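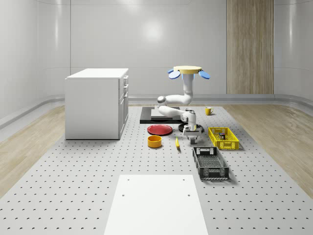 June, late evening: the arm, still on the screen

Another long one at the workshop with Dela, and I came home too full of it to sleep! Skumasard (the name stuck, sorry) still has no real shoulder, so we spent the whole time in the simulator, with the perforated table, the mugs and plates, and the banana I have grown so fond of. I'd like the reach settled before I drill anything. The parts bill stands at 885 dollars, and I have promised myself to go slowly with the rest.

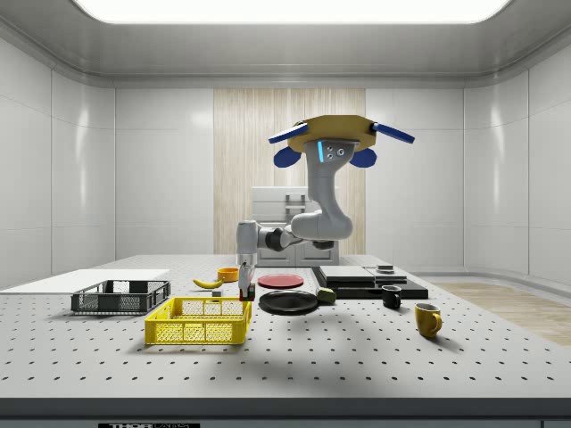

Does the arm have to hang from above?

It could sit on the bench, but I'm building it to hang so I can keep the bench for soldering and, let's face it, for tea.

Dela wants a longer forearm. I'm wary of the weight, and we went back and forth over that very happily until the biscuits ran out.

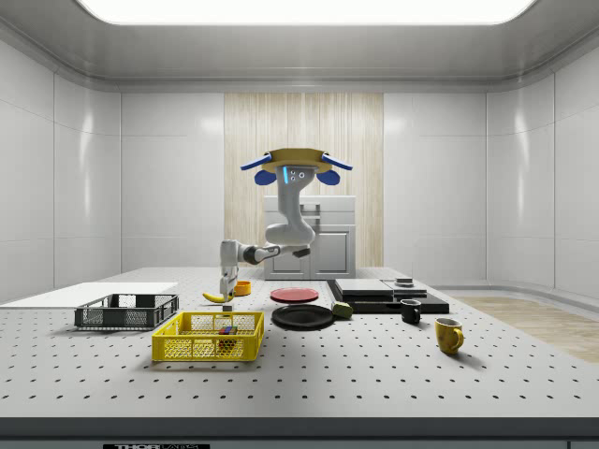 Filed under: Workshop Diary / Robot Arm

I do like seeing the forearm stretched out sideways with the fingers down over the banana, because that's the pose I worry about most for the elbow motor. Must write to Violeta about the bearings, and bring back her good calipers, which have been in my coat since we went to Merkthorpe.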